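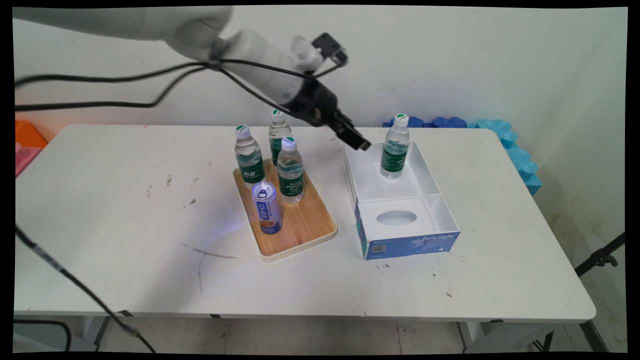
Wulden Robotics | Gripper Evaluation Team

FOR IMMEDIATE RELEASE
Mar 17, 2026

Wulden Gripper Team Publishes First Round of Side-by-Side Trials

Two-finger gripper goes up against three rivals on bottles and cans. Full results open to anyone who asks.

DOVDALE. The Gripper Evaluation Team at Wulden Robotics today put out the first results from its bench trials of small grippers for mixed packing. 4 grippers, one arm, same table, same goods. Each gripper got 100 tries at moving a drink from a tray into an open box with two compartments, then the box got turned and they went again.

The goods are what you'd find in any corner store. Water bottles with white-and-green caps, a drink can with a pull tab. Off-the-shelf, full, no special labels or markers added for the trial. Tray on one side, box on the other.

Top score went to the Bravo, a plain two-finger gripper with black fingers, carried on the team's white arm. It missed 6 picks out of 100. The weakest of the four missed 19, nearly all of them on the can.

"We expected the bottles to be the hard part. Wrong," said Manju Lodhi, who leads the team. "Bottles are fine if you come straight down and grab low. The can is short, it's slick, and if the fingers close a hair off center it spins on you. We spent most of December on that can."

Camera position was the other big item. The team tried a fixed camera by the table, then a small one on the wrist, then both together. Both together won. The wrist view helps most in the last bit of travel, when one bottle is standing behind another and the side view can't seperate them. Cost is extra cabling along the arm, which has to be left loose enough to turn and not so loose it snags. More on that in the notes, including the two cable layouts that were dropped.

What was measured:
Picks missed
Picks dropped on the way
Placed in wrong compartment
Time from first move to release

What was not: grip force (sensor came late, next round), wet bottles, anything in glass. Speed figures are in the full sheet but should be read with care as the controller settings changed once, partway in. Runs from before the change are marked.

"People send us one good clip and a price," said Aldo Ferri, test engineer. "Fine, but I want to see the bad runs. So ours are all in there, bad ones first."

The second round moves to the team's larger bay at Nedusgate. Same tray-to-box task to start so the numbers line up, then softer packs and pouches. Two more controllers will be be added. Makers who want a gripper in the trial can send one unit plus mounting plate and drawings. No fee. Units go back after. Results get published either way, and makers see their own sheet before it goes out but can't pull it.

The full results sheet, run logs and cable notes are available on request. Ask for the Round One pack and say if you want the video as well, the files are large.

Press contact: Manju Lodhi, Gripper Evaluation Team, Wulden Robotics, Dovdale
Technical questions and gripper entries: Aldo Ferri, same address

###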